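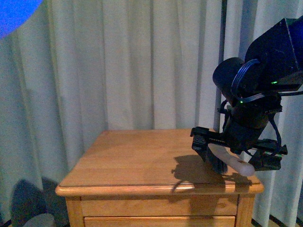

I have been going back and forth between two grippers since May, and I think I have used both long enough to write something down. One is the Brimov, a parallel gripper with two fingers that ride on a rack. The other is the Drenavari, which has two curved fingers that close like a hand. I ran both on the same arm with the same controller, mostly over the nightstand, picking up and putting down whatever I had. The pale, soft-looking piece held above the right side of the top is in the rack gripper, with the bristled or ridged pad pressed against one part of it and the rounded tip pointing down toward the wood.

The Brimov is the simpler of the two. You send it a width and it goes to that width. I had it moving on the first evening, and the only thing I had to look up was the baud rate. The finger brackets come with a row of small holes, so trying a different pad is a matter of two screws. I went through three sets. Flat rubber was fine on blocks and bad on anything with a curve. Foam held well for a while and then came apart at the corners. The ridged pads are the ones I kept.

Soft objects are where I spent most of my time. With a hard block you can close until the motor stalls and nothing bad happens. With something that gives, the motor keeps going, the object changes shape, and then it twists in the fingers. I set the Brimov to 30 percent force and left it there. At 70 percent it squeezed things right out the side. I never found a use for the higher settings.

The Drenavari does better here, at least on paper. The fingers wrap a little, so you don't need to be as exact about where you close. I did 2000 picks with each gripper over the course of the test, using the same set of objects, and the Drenavari dropped fewer of the round ones. It was worse with anything long and thin. It would get hold of one end and let the other end sag, and then the placement was off. The Brimov grabs long things at whatever angle they happen to be in and they mostly stay at that angle.

It is also bulky. Picking up close to a wall or curtain meant rotating the wrist to a position the arm didn't like. The rack on the Brimov makes it wide, but it is flat, and I can turn it so the wide side faces into the room.

Cables are a problem with both. The loop at the wrist needs enough slack for a full turn but not so much that it catches on a finger. I retied mine more times than I want to admit. Margus Ozoliņš suggested a spring clip at the last joint and that helped.

One note on lighting if you use a camera for this. In the afternoon my tabletop gets bright sun, and the arm throws a dark shadow right where it is about to place something. My detector took the shadow for an object again and again. I now do the runs after 3 or pull the curtain all the way over.

For now the Brimov is staying on the arm. The Drenavari is back in its box until I have a project with more round things in it. I still want to try the ridged pads on the Drenavari fingers, but the hole spacing is different and I will have to print an adapter first.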